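协办方对客场球迷配额及中立场地安排的疑问

栏目:赛事规程与票务
标签:预选赛、客场配额、场地变更、球迷会

Emmanuel Rotich 发布

各位版主及熟悉赛事规程的会员:

本人负责布德斯卡(Budska)球迷联谊会的客场事务,现就一项预选赛安排向各位请教。

我会会员所支持的布德斯卡队,下一轮客场对阵格鲁纳诺(Grunano)。依照原定赛程,比赛应在格鲁纳诺主场体育场进行,于星期二晚间开球。上周主办方发出通知,称该场地的照明与更衣设施未通过赛前检查,比赛改在莱尔特内斯(Leltness)的中立场地举行,日期不变,开球时间另行公布。

通知全文仅一页,对以下几点未作说明,而我会须尽快答复会员:

一、在原场地,客队获得的球票配额为721张,我会已按此数登记并收取款项。改至中立场地后,该配额是否继续有效,抑或须按新场地的容量重新核定?

二、格鲁纳诺在此场比赛中是否仍被视为主队?此点关系到球衣颜色、更衣室分配以及看台方位,亦关系到我会的助威鼓与横幅应向哪一方申报。

三、已按原场地购票而无法前往莱尔特内斯的会员,可否要求全额退款?部分会员的长途车票已不可退,此项损失是否有任何渠道可以申请补偿?

四、本组目前积分十分接近。如比赛因场地问题再度推迟,会否影响同组最后一轮必须同时开球的安排?

我会曾两次致函主办方票务部门,仅收到自动回复。若有会员曾处理过类似情形,恳请告知应依据哪些文件、联系哪个部门。不胜感激。

规程旧档 回复
(本栏目资深会员,采纳答复)

Rotich 先生所提四点,现依次答复。须先说明,各赛事的竞赛规程在细节上存在差异,下述内容系依据一般惯例及本人参与地方足协票务工作的经验,最终应以该项赛事当届规程及主办方书面通知为准。

关于主客队身份。场地变更通常不改变主客队身份。格鲁纳诺仍为名义主队,享有主队的球衣优先权,并承担比赛组织责任,包括安保、医疗、球童以及客队接待。中立场地的业主仅提供设施,除非与主队另订协议,否则不承担组织责任。因此,贵会的助威器材应向格鲁纳诺方面的安保负责人申报,副本抄送莱尔特内斯场馆运营方。部分场馆对鼓的数量、旗杆的长度与材质另有规定,场馆规定严于赛事规定时,一般按较严者执行。

关于配额。此点须分两种情形。若规程以固定数量规定客队配额,则更换场地后数量原则上不变,除非新场地的客队区域无法容纳。若规程以可用容量的百分比规定配额,则须重新核定。本人不掌握莱尔特内斯场地的核定容量,但该场客队看台据称规模较小,约400个座位。如此说属实,贵会登记的人数将超出可容纳范围,主队须与安保部门商议是否开放相邻区域。建议贵会立即做两件事:其一,书面询问配额计算方式,并要求对方注明所依据的条款;其二,在会内预先确定分配顺序,例如按客场出席记录或登记先后,并在得到正式答复之前向会员公布该顺序。分配规则若在名额缩减之后才公布,极易引起争议。

关于退款。球票所载比赛的举办地点发生变更,多数票务条款将其视为重大变更,持票人可在限定期限内要求退还票面金额。请特别留意该期限的起算日,有的条款自通知发布之日起算,有的自新票发出之日起算。手续费是否一并退还,各处规定不一。至于交通及住宿费用,票务条款普遍予以排除,向主办方索赔的成功机会不大。会员可先查阅所购车票的改签条件,并查看个人旅行保险是否包含赛事变更一项。贵会若以团体名义包车,应直接与车行协商更改目的地,此类协商通常比退订后重新订车更为有利。

关于最后一轮同时开球。该规定的目的在于维护竞赛公正,一般不因个别场次场地变更而取消。若贵会所述比赛并非最后一轮,则其推迟后须在最后一轮开始之前补赛。若赛历中已无可用日期,由赛事组织机构裁定,裁定结果可能包括择地再赛或依规程判定赛果。格鲁纳诺方面既已找到替代场地且日期未变,目前看来再度推迟的可能性较低。

关于联系渠道。自动回复不能视为有效答复,但可作为已提出询问的凭证,请妥善保存。较为有效的做法是由布德斯卡俱乐部的球迷联络官代为提出。按照通行做法,客队官方与主队官方之间设有赛前联络,球迷组织的问题经由此渠道转达,所得答复具有约束力。信函宜简短,每项问题单独成段,并列明所需答复的最后期限。

北看台九排 回复

补充一点实际经验,供贵会参考。

去年十二月,我会随帕尔塔宁(Partanen)队前往客场,同样遇到场地临时变更。当时主队身份未变,配额却减少了一部分,减少的通知直到赛前两天才送达。我会事先未订立分配顺序,结果有会员已经出发,抵达后方知无票,处理起来十分棘手。上一位会员所说的预先公布分配顺序,确有必要。

另请注意开球时间。中立场地所在城市的公共交通末班时间可能早于散场时间。我会那一次比赛于晚间九点开球,散场后已无回程列车,最终由会员自行拼车返回。开球时间既然另行公布,贵会在时间确定之前不宜支付包车尾款。

还有入场口的问题。中立场地的工作人员对两队球迷均不熟悉,现场指引常有差错。我会当时被引至主队入口,等候良久才得以更正。贵会宜指定几名会员佩戴明显标识,提前到场确认入口位置。

至于电子票,若原票为电子票,场地变更后二维码多半会重新生成,旧码失效。请提醒会员勿以截图代替原票,并在出发前重新登录票务程序核对座位。

赛前准备清单(栏目编辑整理)

以下清单由本栏目编辑根据上述答复及往期讨论整理,供各球迷组织在遇到场地变更时使用。各项可视实际情况增减。

1. 保存主办方发布的变更通知原文,并记录收到的时间。

2. 向本方俱乐部球迷联络官提交书面询问,内容包括配额、座位区域、入口及助威器材规定。

3. 向会员公布分配顺序、退款办法及会内截止时间。已收款项应单独列账。

4. 核对会员手机中的电子票,确认场馆名称、座位与入口编号均已更新,并存好领队与联络官的电话号码。 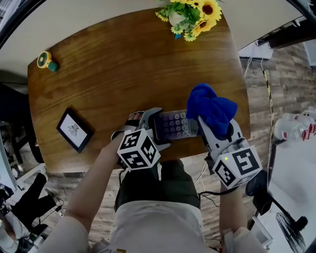 5. 确认包车或列车的目的地、上车地点与回程时间,取得书面确认后再行付款。

6. 将鼓、横幅及旗帜的尺寸与数量报送主队安保负责人,并携带批准函到场。

7. 指定领队。领队应持有全部随行会员名单,比赛当日与客队球迷联络官保持联系。

球场外的老李 回复

我觉得不用这么复杂。名义主队还是格鲁纳诺,票也还是那些票,到了莱尔特内斯现场总会有人安排。去年我去别处看球,改了场地,照样在售票口补到了票。

规程旧档 回复

对上一则意见谨作提醒:预选赛客队球票一般不在场馆窗口零售,个别场次的例外不宜作为团体出行的依据。未持票的客队球迷前往现场,既可能无法入场,亦可能被安保人员劝离。请贵会勿以此向会员作出承诺。

Emmanuel Rotich 回复

感谢各位的答复。我会已通过俱乐部球迷联络官递交书面询问,就配额的计算依据、客队入口及助威器材三项请对方答复,并已在会内公布按登记先后分配的办法。登记时间相同者,以本赛季客场出席场次较多者为先。

不能前往的会员,其退款申请将由我会汇总后统一提交。包车方面,车行同意更改目的地,尾款待开球时间公布后再付。

主办方如就配额作出正式答复,本人将在此页更新。另请教一事:我会横幅长10米,原场地已批准悬挂于看台前沿,改场后是否须重新申请?

规程旧档 回复

须重新申请。批准函针对具体场馆,不随比赛转移。申请时可附上原批准函及横幅的材质说明,审核通常较快。若看台前沿设有广告板,该长度的横幅未必能够悬挂,请一并询问可否改挂于看台后墙。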